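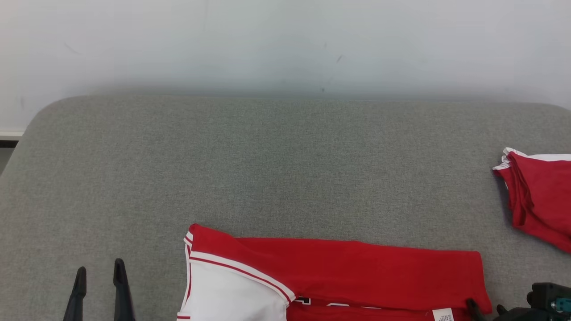

Grey upholstery fabric with a white wall behind.

News > Local > Waste and Recycling

Reading time: 3 minutes

Cillden to sort upholstered furniture separately from landfill waste

Tue 9 May

Upholstered furniture delivered to the Cillden transfer station will be kept apart from general waste from next month, under a contract awarded to the dismantling firm Zulent.

The change covers sofas, armchairs, padded benches, ottomans and upholstered headboards. Mattresses stay in the existing mattress stream. Outdoor cushions and car seats are excluded and will still be charged as mixed waste.

The station received 730 tonnes of upholstered items last year, nearly all of it landfilled. Zulent's contract requires it to recover timber, steel springs and metal fittings from each load, and to bale cover fabric and foam separately where the foam can be removed without tearing.

Hannelore Kasten, who manages waste operations for the municipality, said the main cost of upholstered furniture was volume. Sofas do not compact well, and springs wrap around the shafts of the station's shredder.

“A load of couches can stop the machine twice in a morning,” she said. “Each stoppage means isolating the power and cutting wire out by hand. We've been paying for that in labour for years and it never showed up as a line item.”

Residents will continue to pay by weight, with a minimum charge of $8 per item. The minimum is unchanged. Commercial customers bringing in more than 10 pieces at once will need to book a time, and must state whether the furniture came from a residence, an office or a health setting.

Fabric is the least certain part of the plan. Most contract upholstery sold in the past two decades is woven from polyester or a polyester blend, frequently with an acrylic or latex backing. Heathered greys and other mixed-colour cloths are commonly made by blending fibres or yarns of different shades, and the result cannot easily be sorted by colour at the baling stage. The backing is a larger problem. It has to be stripped or shredded along with the face cloth, which lowers the grade of the recovered fibre.

Zulent intends to sell baled covers to Ruppert, a maker of carpet underlay and acoustic felt. Donal Tully, the firm's operations lead, said Ruppert had accepted trial bales in April and rejected one for moisture.

“They want it under cover from the time it leaves the house,” Tully said. “If a sofa has sat on the lawn for a week the frame is still worth taking apart. The cover is garbage.”

Foam will be tested for older flame retardants with a handheld analyser before baling. Pieces that exceed the limit in the contract go to landfill in sealed bags. Tully expects the rejection rate to be highest for furniture made before 2005 but did not give a figure.

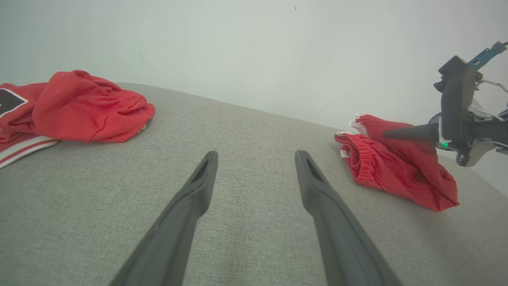
Pickup service

A separate home pickup trial will run in the north end of the municipality, with bookings handled through the Clokeo scheduling service. The trial is capped at 300 households. Items must be left inside a garage, porch or entry, and crews will not carry furniture down more than one flight of stairs.

Berhanu Abera, who oversees the trial, said crews would photograph the underside label where one was present. The label normally lists filling materials and sometimes the year of manufacture, and the information will be used to plan foam testing.

Labels should be left in place. Loose cushions should be tied or bagged and kept with the frame they belong to, and sofa beds should be strapped shut with the mattress removed.

Infested furniture

Furniture with bed bugs will not be accepted in the separated stream, wrapped or unwrapped. It must be declared at the scale house and goes directly to the landfill face. The declaration carries no added fee — a surcharge was proposed in an earlier draft and dropped after staff raised the likelihood of roadside dumping.

The contract runs for two years with an option to extend. Zulent must report recovered weights by material every quarter, and the first report is due in the fall.

Related

Scale house hours extended on Saturdays
Where to take paint, solvents and propane cylinders
Landfill cell four: liner work resumes
Mattress recycling fee stays the same for a third year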